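Plundunano Deck: 144 "What Do You Notice First?" Cards

Hi, I'm Sieglinde Stöcker, and I've been drawing these little two-in-one pictures since I was bored in math class. Plundunano is my second deck (the first was Goltidau, now sold out, sorry!) and it's the one I take to every family dinner. You flip a card, say the first thing that pops into your head, then look up your answer in the booklet and argue about it for ten minutes.
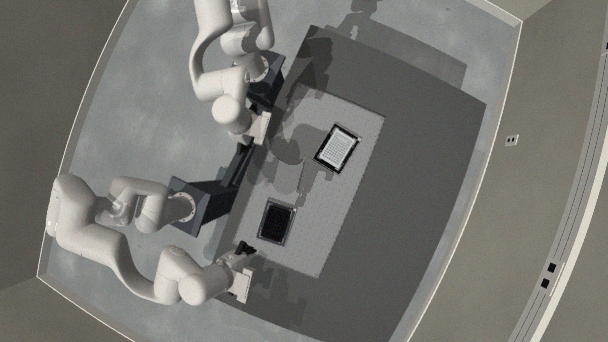 Is this a real personality test?
It's a party game. I write the readings myself at my kitchen table, and they're meant to get people talking, so please don't pick a career or a husband with them.

What's in the box
144 illustrated cards
A booklet with a reading for every answer
2 dividers, one for the easy cards and one for the sneaky ones
A cloth bag
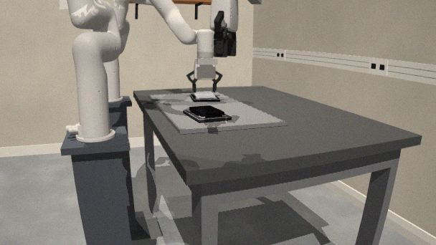
How to play
Deal 14 cards face down in the middle. Flip one and everybody writes down what they saw before anyone talks. Matching answers score a point. My friend Henok Wubshet plays it with silly bonus rules he makes up as he goes, and I've put his best ones on the last page of the booklet. 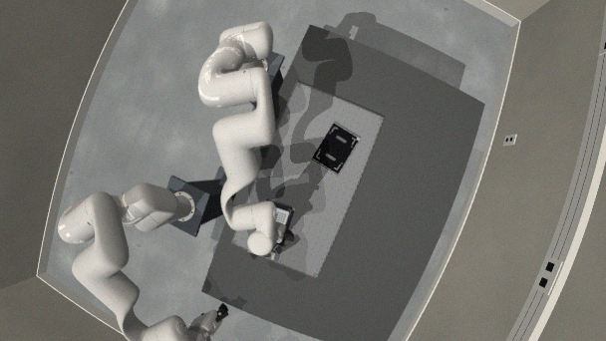

Two white arms and a dark gray table, seen from above.

The cards are thick with a matte finish, so you won't get glare under a lamp, and they shuffle nicely after a game or two. The Seidel box has a lift-off lid. If you'd like the smaller Zolitz tin instead, pick it at checkout (same cards, slightly tighter squeeze!).
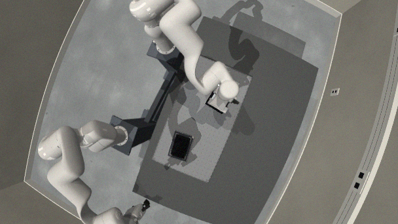
First answers are the fun ones, and people change theirs all the time once they hear what everyone else said. That's why the writing-down rule matters so much to me. With the two white robot arms here, did you go straight to them, or to the cloudy-looking floor? Floor people do very well on the sneaky cards, in my experience.

Second printing, February 2025. I had 2,053 decks made and I pack the orders myself, so send me a note if you want yours signed.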